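Week 6 handout: Paul's letters, who wrote what

(rough notes, will tidy before the exam. Updated 3 August 2020)

Thirteen letters carry Paul's name. Seven hardly anyone disputes: Romans, 1 and 2 Corinthians, Galatians, Philippians, 1 Thessalonians, Philemon. The other six are argued over. Learn both lists.

Grounds people use: vocabulary, sentence length, church order (bishops, deacons, widows), how near the end is felt to be. None settles it alone. Ephesians 1:3-14 is one long sentence in the Greek, worth looking at even if you have no Greek.
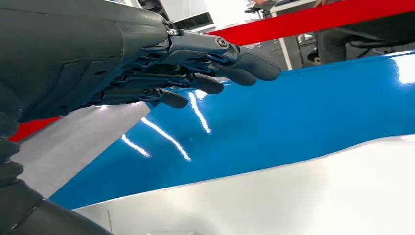

Secretaries. Romans 16:22, Tertius says he wrote the letter down. So how much freedom did a scribe have? Word for word, or a gist worked up afterwards? If the second, style counts get shaky. Heitmann chapter is good on this, 30 pages, skip the apendix.

Pseudonymity. Was it fraud, or an accepted way of honouring a teacher? Careful here, the evidence for "accepted" is thinner than the textbooks let on. 2 Thess 2:2 warns about a letter "as if from us". Awkward if 2 Thess is itself not by Paul.

Colossians: the middle case. Compare the greetings with Philemon, a lot of the same names turn up. Either same author, same time, or somone borrowing.

For next week: read 1 Timothy in one sitting, then Galatians 1-2. Kerness reader p. 270 onwards. Bring the July sheet back if you still have it.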